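Notes for Session 9: Our Visit to the Tarholm Open Day

If you missed the trip, please read these before the worksheet, and if you came along, read them anyway (I know how noisy it got in there!).

1. The two-handed station
Trendulov builds arms with full hands on them, four fingers and a thumb, and the Tarholm people had a pair at work over a yellow shelf unit with black molded trays on top. I could have stood there all afternoon.

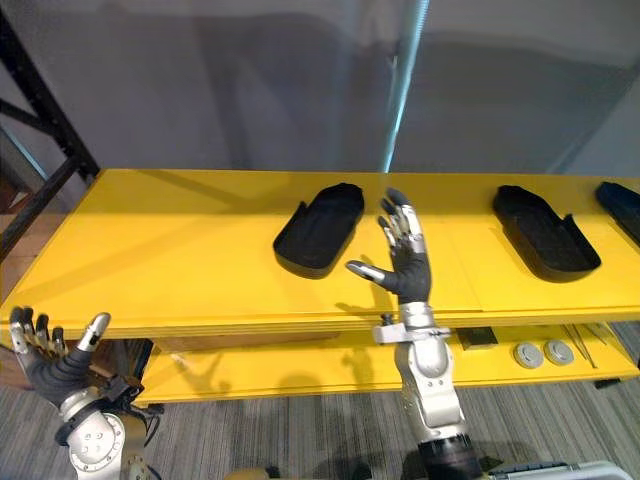 Usman asked whether a plain two-finger grip wouldn't do the same job for a lot less money, and that's a fair question, one I'd like you to argue both ways in your write-up. Think about the shape of the part, and about where a thumb can go that a flat jaw can't.

2. One hand holds, one hand waits
Look at how the left hand wraps low on a tray that is up on its side, with a fingertip over the rim, while the right stays open close by. For your sketch, mark each place you think the fingers need to press.

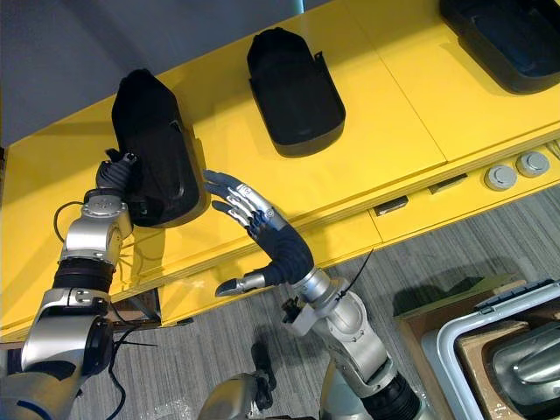 3. For next time
Bring your sketch and read pages 9 to 14 of the Wolotik handout. The worksheet is number 282 in the course folder.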